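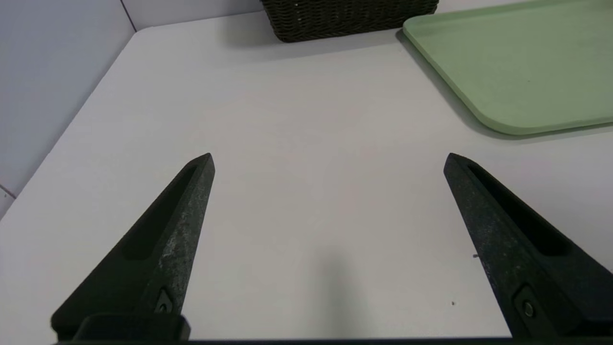

The seawall at Porside is 1,577 meters long and was built in seven sections, each with its own concrete mix. Only the last two were recorded in full. For the engineers now responsible for keeping it standing, the missing records are a bigger problem than the sea.

Salt is the main agent of decay. Chloride ions move inward through the pores of the concrete until they reach the steel reinforcement, where they break down the thin oxide layer that protects the bars. Rust takes up more room than the steel it replaces. The pressure cracks the cover, water gets in faster, and the process speeds up.

"People look at the cracks," says Hajnalka Oláh, who has run the inspection program for two winters. "By the time there is a crack you are pricing a repair."

Her team works from cores. A hollow bit takes a cylinder of concrete from the wall, and the lab grinds it away in thin layers, testing the powder from each for chloride. Plotted against depth, the results form a curve that falls steeply at first and then flattens. Where that curve crosses the threshold for corrosion, and how far the crossing lies from the nearest bar, sets the remaining service life of that stretch.

The sections differ widely. In section three the cover over the steel was specified at 55 millimeters, and the cores mostly agree. In section four the drawings give the same figure but the bars wander, in places coming close enough to the face to show as brown lines after rain. Takumi Imai, a materials engineer who joined the project in August, puts this down to missing spacers. The bars were probably tied correctly and then pushed out of place during the pour.

Repair options are limited by the tide. Patching is cheap, but new concrete beside old can shift the corrosion to the edge of the patch – a fault known as the ring anode effect. Cathodic protection avoids this by passing a small current to the steel, though it needs power, monitoring and a budget that lasts as long as the wall does.

A trial of the second method began on section four on 8th February. Zinc anodes were set into drilled holes and wired to the reinforcement, with reference electrodes between them. Readings so far are within the design range. Oláh wants a full year of them before she commits to section five, where the cores have yet to be cut.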